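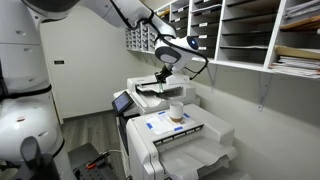
How to test whether a robot arm can do a small chore

Every few weeks somebody asks me whether a robot could clear the mugs at work, or wipe a worktop, or sort the post. The usual way to answer is to watch a film of a machine doing it. A film tells you it was done once. If you want to know whether a machine can do a chore in your own building, you have to set the chore up, run it many times and write down what happens. This page explains how we do that. You need an arm with a gripper, a mug, some tape and patience.

Step 1: Choose one chore and make it smaller

"Tidy the copy room" is too big. It holds dozens of jobs, and a person doing it makes decisions all the way through. Pick one piece of it that starts and ends with things in known places. Ours is called "mug and marker": pick up a small light object, put it down beside a mug on a sheet of paper, and leave the mug standing.

Write the chore as a single sentence and pin it up. If two people read the sentence and disagree about whether a run passed, rewrite it. Lambros Sarantis rewrote ours four times. The version that lasted says the object must be lying on the paper, out of the gripper, with the mug upright and no part of it off the sheet.

Step 2: Mark out the work area

Tape a sheet of plain paper to the surface you are going to use. Painter's tape is best as it comes off without leaving a mark. Tape down any edge that the gripper might catch.

The paper does two jobs. It gives you a boundary to judge against, and it lets you draw round the mug in pencil so it goes back to the same spot after each run. Change the paper when the pencil lines get hard to read. 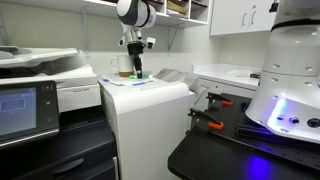
Reading time: 5 minutes

Step 3: Check the reach before you run anything

With the arm at its slowest speed, move the gripper by hand control to each corner of the paper and down to the surface. You are looking for two things: whether it gets there at all, and whether the elbow or the cables come near anything on the way.

Small flat objects are the hard ones. The fingers have to come down almost to the surface to close on them, and a few millimetres too low means pressing on whatever is underneath. Set a floor height in the software and set it with care. If you are working on top of office equipment, set it a little high to begin with and lower it in small steps.

Keep people out of reach of the arm while it is moving, and have one person on the stop button who is doing nothing else.

Step 4: Decide what counts as help

Write down beforehand what a person is allowed to do during a run. We allow nothing. If someone straightens the paper or nudges the mug, the run is marked as assisted and is not a pass. You may want a softer rule, and that is fine so long as it is the same on the last run as on the first.

Step 5: Run it 100 times

Ten runs will flatter the machine or be unfair to it. Do 100, in batches, with a break between batches so the person on the button stays awake. After each run note:

Pass, fail or assisted
How long it took, in seconds
If it failed, the first thing that went wrong

Only the first thing matters. Once a grip has slipped, everything after it is a mess and there is little to learn from it.

Joni Laaksonen kept our sheet in April. The first full set gave 43 passes. Of the failures, 14 were the mug being knocked, and most of the others were the gripper closing on nothing. Both had the same cause in the end, a camera mount that had worked loose. We tightened it and started again from run one. Don't carry old runs over after you change something.

Step 6: Move things

A good score with everything in its pencil circle tells you the machine can repeat itself. Now shift the mug by a hand's width, turn the handle to the other side, dim the lights, and run a fresh batch for each change. Change one thing at a time.
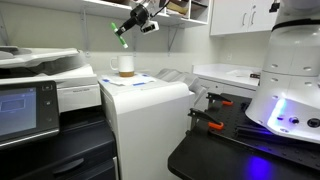 Can a robot arm clear mugs in an ordinary office yet?
It can manage one mug in one known place if somebody has prepared the spot and is there to reset it. Clearing a whole office means finding mugs, getting round chairs and dealing with ones that still have tea in them, and we have not tested any arm that we would leave alone to do that.

Step 7: Time the person as well

This step gets skipped a lot. Have someone do the same chore by hand and time them. Then add up the minutes your staff spent setting up, resetting and watching the arm. On our second set that came to 258 minutes. Soudabeh Mirzaei did the chore by hand in less time than it takes the arm to lift off.

The comparison is still worth having. Some chores are slow for people too, or dull enough that no one wants them, and a slow machine may be good enough there.

Step 8: Write it up plainly

Put the chore sentence at the top, then the number of runs, the passes, and the list of first faults. Say what was fixed in place. Keep the sheets.

A blank run sheet is available from the Skincombe office. Ask for Chrysanthi Pappas.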